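Service Robotics Lab, Unit 6: Grip loss and cable snag

Course notes, second-year technicians. Instructor: Nataša Kelmendi

Read these notes before Monday's lab. Bring your copy of the fault sheet from Unit 5, since the case below uses the same codes.

6.1 The task

The Plinmont job is litter collection in shared office areas. The humanoid picks up bottles and bags left on the floor and places them where cleaning staff can reach them. It runs the Dritemel hand controller with the stock grip table. In May the site logged 292 bag pickups, and 75 of them ended in a grip fault. Bottles on their own gave almost no trouble.

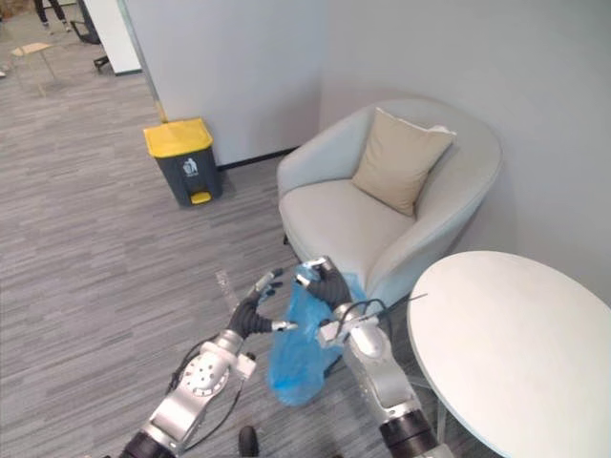 Thin plastic film is hard for a hand that judges its grip by finger force. The film folds, the folds slide over each other, and the force reading drops even though the fingers have not moved. Holding a bag by its gathered neck with one hand, while the other hand stays beside it, puts all of the load on a single grip. If that grip slips there is no second contact, and the controller has to decide what to do from one set of readings.

6.2 What went wrong

The fault came in two parts, and the first report mixed them up.

Part one was the slip. The controller saw the force fall below its limit and closed the fingers further. With film between the fingers this did not bring the force back, so it closed again. The retry counter was set to 300, a value copied from a bench test at Sovuvov. The hand motors reached their temperature limit long before the counter ran out, and the hand shut down closed.

Part two was the cable. While the hand was shut down, the arm planner still treated it as free and carried on with the next move. The outer wrist cable caught on a chair leg. The arm kept pulling for 2 seconds before the torque limit stopped it. The connector was bent and the cable jacket was cut. No one was inside the work area.

Erdal Tokgöz wrote the second report and separated the two parts. His main finding was that a hand fault has to stop the arm on the same side – the two were never linked in the setup file.

6.3 Changes made after the fault

1. Retry counter lowered, with a pause between tries.
2. Hand fault now stops the arm on that side and sends a message to the operator.
3. Wrist cables checked before each run. Move the arm by hand through its full range, power off, and watch how far each loop stands out from the shell.
4. Chairs moved out of reach before any floor-level work. Reach is measured to the outside of the cable loop, as in the Grgić checklist. A loop that bows out at the elbow counts too, and so does a chair base with spread legs next to the arm. 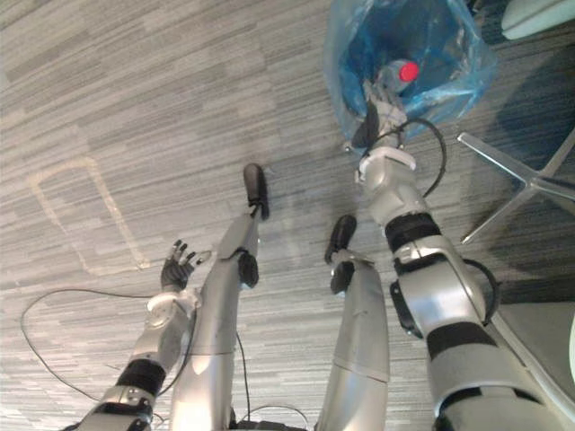
6.4 Clearing a closed hand

Do not pull the bag. Press the stop button and wait for the operator panel to show that the drives are off. Support the forearm with one hand, then use the manual release on the wrist. If the bag still does not come free, cut the film well away from the fingers and remove what is left once the hand is open. Log the fault code before you restart – the restart erases it.

6.5 For the lab

Each pair will get a log from one of the failed pickups. Mark the point where the force first drops, the first retry, and the hand shutdown. Then find the last arm command sent after the shutdown and write down what should have blocked it. Hand in one page per pair. Drawings may be done by hand.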